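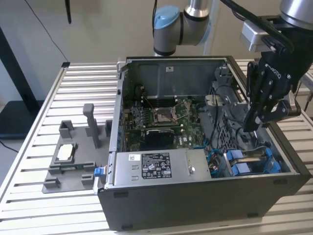
Empty socket in an old Dell tower - do I bother putting it back together?

Posted in Hardware Help by beser_tinkers

Hi all! So I've got a Dell tower lying on its side with the panel off, and I'm trying to work out whether it's worth a weekend of my life or whether it goes to the recycling center in Stinbridge. The CPU is gone. The socket is just sitting there in the middle of the board with its little metal frame and the lever. The power supply is still in, and the blue drive carriers are still in their bays.

What I'd like is a plain box for the family photos (we have 1,303 of them scanned so far, and my aunt's albums aren't even started). It doesn't need to be fast. It just needs to turn on and hold two drives.

What I want to know is, how do I get the drive carriers out without snapping anything? They feel stiff and I'm nervous about old plastic. Do I need to take the power supply out first? There's a bunch of cables squeezed in between it and the drives and I can't get my fingers down there. And is it safe to leave the socket open while I do all this?

Thanks in advance, I've been reading this forum since July and everybody seems pretty patient!
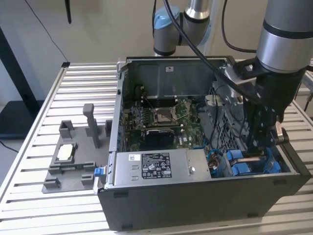 Power supply along the near side, blue carriers at the lower right, socket lever up.

Bustamante_Attic
Marked as helpful by 9 people

Fun project! I've done a few of these and the blue plastic is your friend. On the Dells I've had apart, blue pretty much always means "this is the part you're supposed to touch."

For the carriers, unplug the power cord from the wall first, then pull the data cable and the power plug off the back of each drive if there are drives in there. Hold the plugs and not the wires. Then squeeze the blue tabs toward each other and slide the carrier straight out. If it doesn't want to move, stop and look behind it, there's nearly always a cable still hooked on. I once spent a whole evening fighting a carrier that had one plug left in it. Warm the room up a bit too if you're working in a cold garage, old plastic gets cranky.

You might not need the power supply all the way out, but I would do it. See the blue latch sticking out at the left end of it? On mine you took the screws out of the back of the case, unplugged everything going to the board, pressed the latch and slid the supply away from the back wall before lifting. Yours may be a little different so look before you pull. Once it's out of the way you'll have tons of room for those cables. Take a few phone pictures before you unplug anything!! I never do and I always regret it.

And please cover that socket. With the lever up like that you've got a whole field of tiny pins showing, and one dropped screw can ruin your day. The plastic cap that comes on a new board is perfect, but I've used a clean piece of stiff card under the frame and it was fine. Don't touch the pins, don't blow on them, don't wipe them with anything. Tip the case so loose screws fall away from the board.

Before buying a CPU, get the model number off the case and look up which ones that board takes. A used one should be cheap. You'll want thermal paste as well, and a look at whether the heatsink you have is the one that goes on top of it.

dronura152

just buy a used one that works. by the time you get a cpu and paste and maybe memory you've spent the same money. I got mine complete with the drives in it

gluepot902

I'd disagree with the post above, half the point is doing it yourself. But one thing I'd add is check the memory slots before you order anything. If they're empty then that goes on the shopping list too and it changes the math.

Also for family photos, please don't trust one box. Two drives in the same case is nice, but keep a copy at somebody else's house. I keep mine in my sister's linen closet - she has forgotten it's there.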